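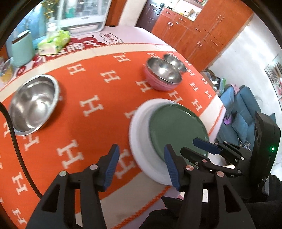

Budget for a pair of hand-held grippers — what am I missing?

Posted by Girish Rastogi

Planning table-clearing recordings, plates and bowls mostly, one person with a gripper in each hand. Quote from Hindero is 3,940 for the pair, cables in, spare pads not. Is that sane? Need to put a number in by May. Also do I buy spare pads now or wait. Gloves too?

Henk Boersma
Price sounds OK to me. Buy pads now. The ribbed blue ones take all the load when you go at a plate rim, ours were tired after 11 sessions. We pay 60 a set and delivery is slow. Ask if the pivot screws are a standard size, ours weren't and teh supplier charged silly money. Gloves — cheap, get a box.

Grindness
depends what you're picking up

Dernen
Put something in for crockery as well. We spent over 106 on plates and steel bowls, forgot it completley in the first budget. Thick plates are harder than thin ones so get both. And check cable length before you sign, a round table means a lot of walking about.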